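Open house at Dratoda

I took the afternoon off in September to go to the open house at Dratoda, which rents 2 units in the old Siltener building out past the rail yard. I had been meaning to see what they do for a couple of years. My brother-in-law worked for them when they were still making conveyor parts, and he used to complain about the parking. The parking is still bad. I left the car by the tire shop and walked back.

You had to sign in at a folding table and put a sticker on your shirt. They had asked people to register ahead of time and capped it at 75, and by the time I got there the line was out the door. Most of the people looked like students. There were a few older men who I guess came from the machine shops in the area, and one family with a baby.

The tour starts in the front unit, where they still do some of the old business. A woman showed us a sorting cell they built for a seed company called Manalastas. Small envelopes come down a belt, a camera reads the label, and an arm with a suction cup moves each one to a bin. She said it handles 3,000 envelopes on a normal shift. I stood there for a good ten minutes. It dropped one, and an employee picked it up off the floor and put it back on the belt without saying anything. I asked what happens when the envelopes are damp and she said they run a fan over them first, and that the fan was the cheapest part of the whole machine.

After that we went through to the back unit, which is where the hand work is. They call the project Tokemon. I asked where the name came from and got two different answers from two people, so I will leave that alone. The idea is to get a pair of arms with fingered hands to do ordinary kitchen and table jobs, and most of the practice is done in simulation before anything gets tried on the real arms. I had expected a room full of moving machinery. Mostly it was desks and monitors, and a rack of computers in a closet with the door propped open.

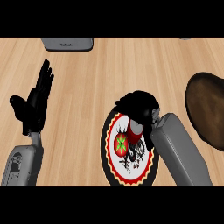 Senad Hoxha ran the simulation part of the tour. He has been on the project from the start and he talks fast, so I wrote down what I could. The first thing he told us was that the arms are the easy part, and that what takes up his week is contact, meaning what the software does when a finger touches something. In the setup he had on the monitor, the right hand had its fingers around a little red cylinder on a plate, right up against a tomato. He said he likes things placed close together like that because it gives the fingers less room to work with, and a grasp that looks fine out in the open can go wrong when there is something next to it. If the friction number is set too low the object squirts out. Set it too high and the fingers act like they have glue on them, and then the real hand fails at the same job. He spent most of the spring on that one number.

Someone asked why they bother with patterned dishes. The plate has a black rim, a red scalloped border and what looks like a big ink splatter in the white part, and I had been wondering the same thing. Senad said they have a whole folder of dishes with different designs and they swap them in and out. If the software only ever sees plain white plates it gets confused the first time it meets a pattern. They change the table surface too, and the lighting. I thought of my mother's plates, which have roosters on them, and asked if they had anything with roosters. He said not yet and wrote it down.

They run each task 100 times with the objects in slightly different spots and then look at the failures. He showed us a few of those. In one, the hand closed a little early and knocked the object over. In another it got hold of the object fine and then dragged the plate along with it. A kid in front of me laughed at that one and asked to see it again, and Senad played it two more times.

I asked about the left hand, which was open and not holding anything. He said for this job it only has to stay out of the way, and that teaching it to do that took longer than I would think. Early on it kept wandering over to the plate. They have other jobs that need both hands, like holding a bowl while stirring, and those are further behind.

The last stop was the real pair of arms, behind a clear panel. They did a short run with a cup and a saucer. It was slow. I would guess it took a full minute to lift the cup and set it down, and there was a person with a hand on the stop button the entire time. The motors were quieter than I expected. Some people had already drifted off toward the coffee by then, but I stayed for the second run, and it went about the same as the first.

I talked to one of the technicians on the way out about the fingers. Each one is driven by a cable, and the cables stretch, so they have to be tightened and the hand set up again from zero. He had a coffee can full of the used ones on his bench. He let me hold one. It is thinner than a bike brake cable, closer to heavy fishing line.

I was there until a little after four. They are planning to do it again in the spring and there is a sheet at the front desk if you want your name on the list. Park by the tire shop and go in through the side door, the front one sticks.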